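Home | Notebook | Archive | About | Search

Print this page
E-mail this page

Lab diary, June, 7:40 am

In early, coffee machine dead again. Overnight training on Lenotura finished at step 3621, loss flat for the last hour so I killed the rest and pulled the checkpoint. Want numbers before lunch.

The question this week is still the same one. Does the wrist view help when the thing is soft and see-through, or are we just feeding the policy more pixels. Kivi = overhead only. Fera = overhead plus both wrists. Same demos for both, 641 of them, no cherry picking this time (I hope). Bag of vegetables, blue tray, two arms.
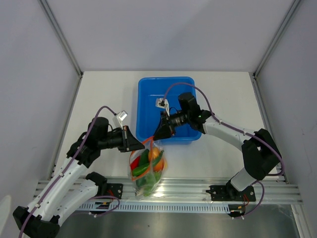
Mid-morning, scoring

Rules, writing them down so I stop changing them:
- a grasp on plastic only is not a grasp on the vegetable
- drop outside the tray = fail, even if it rolls in
- a reset by hand ends the trial, no second chances

Ran 28 trials each. Fera ahead but not by as much as I told everybody at Herkmont. The gap is nearly all on thin stuff, chilis mostly. Round things both policies manage fine. Kivi closes too soon, again and agian, and I think its the depth it gets wrong, not the angle. Can't prove that from the overhead alone. Need to log finger width at contact, should have done it from the start.

Went thru the wrist stills for chili grasps after that. Pinching low, near the thin end. Would like the middle. My own demos probably, I grab low when I'm tired.
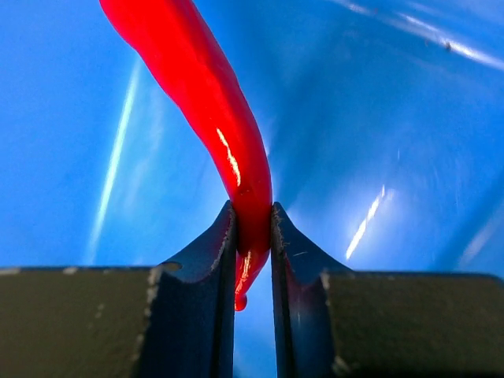
Vija Mockus read the draft table and wrote back that 28 trials a side is too thin to claim anything, and that I should run 80 and shuffle the order so the operator can't guess which policy is loaded. She also wants the bag failures split from the tray failures. Fair. Annoying, but fair.

So, 80. Wrote the shuffle script, two bugs, fixed one. Left arm needs homing before the next block. Ask about more bags.

Print | E-mail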